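3.2 Task setup and data collection

The cable task was developed in the second half of the course, after the student teams had finished the two warm-up exercises described in Section 3.1. Each team consisted of five students and was given one workstation at the Staritz teaching lab. The goal was to handle Ethernet connectors at a small equipment rack placed on a bench, using a single arm with a parallel gripper.

Teams recorded 130 demonstrations by teleoperation. An episode began with the arm at its home pose and ended when the operator released the connector or when a time limit was reached. Episodes with a dropped cable were kept and labeled as failures – the Brenitz protocol used in earlier courses discarded them, which made later error analysis difficult. Rack position was changed by hand between blocks of nine episodes, and operators rotated at the same point.

The view from close to the gripper (Figure 2) was used as the main policy input. It gives the finger pad and the connector at short range, but the gripper housing takes up a large share of the pixels.
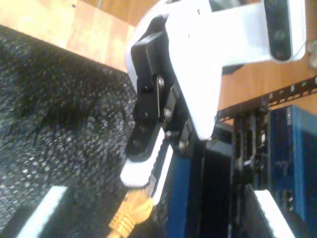
Figure 2. Gripper at the rack, with a yellow Ethernet connector at the white finger pad.

Exposure was left on automatic during the first collection period and fixed from July onward. Both sets were used for training, and no color correction was applied. Teams that cropped the input did so before resizing, with the crop window held constant across all episodes. Results for the cropped and full inputs are reported separately in Section 4.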